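Home Diary Older About

July, late

Budget day. Spent the morning on quotes – Satti wants 1,856 for the new tool collar, Plarnine 1,233 for the same thing but shipping is extra. Of course. Leaning Plarnine. Have to ask abuot lead time. 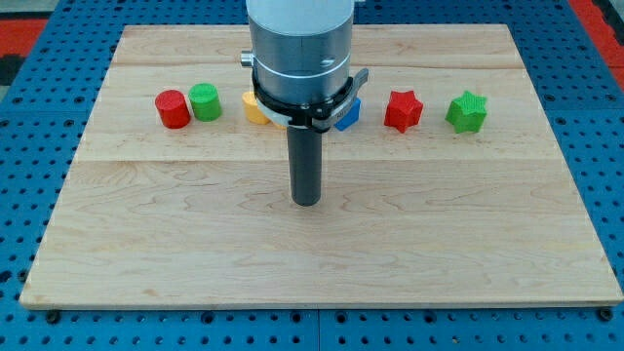 Also need filament, more blocks, 100 at least. Flivport has a deal if we order by the 30th. Second arm – next year, maybe. Lunch at my desk again.

Comments

teto_fan: get the Satti one, trust me
mk: did Plarnine ever anser you?

Contact | © Teto Diary | Back to top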